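Moving to a smaller flat, and the things I kept

In September I moved from Sekaven to Blackwood, into a flat that has nearly half the floor of my old one. I had lived in the old place for 13 years, so you can imagine the cupboards. I want to write down how it went while I still remember it.

My first mistake was to begin with the books. I sat on the carpet and opened each one, and by four in the afternoon I had put exactly two of them in the box for the charity shop. My colleague Leilani Fitzsimmons told me on the phone to leave the books until the end and begin with the kitchen. She was right. I have no feelings for baking tins.

The kitchen took one evening and the bathroom one hour. Then came the papers. I had every electricity bill from the first winter, also the guarantee for a kettle which I threw away long ago. I kept the tax letters, my contracts and the postcards from my aunt in Dresia, and I carried the rest to the recycling in bags. The stairs in that building have 122 steps and the lift was out of order again, so my legs knew about it the next morning.

The moving company first asked for a price I could not accept. I found a smaller one in Mitolgate, two brothers with a van, and they charged me by the hour. They were quick and polite, but they put the boxes in the new flat in any order they liked. If you do this too, write the name of the room on the side of the box. I wrote it on the top, and when boxes stand in a pile you cannot read the top.

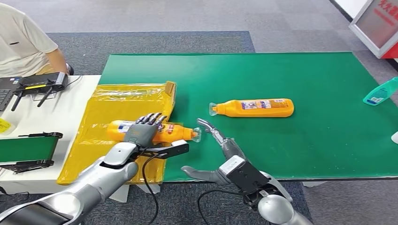

The sofa did not come with me. I had measured the new living room but I forgot the turn in the corridor, and a sofa of 172 centimetres will not go round it, whatever you do with the legs. A student on the ground floor took it the same evening. For now I sit in the armchair, and guests get the kitchen chairs.

What do I miss? The big window, mainly, and the bakery on the corner. I do not miss the second wardrobe - I cannot even say what was in it. The books are still in boxes under the bed, and I have promised myself to open one box each weekend. Last weekend I opened the first, found a novel I had never finished, and read it until supper.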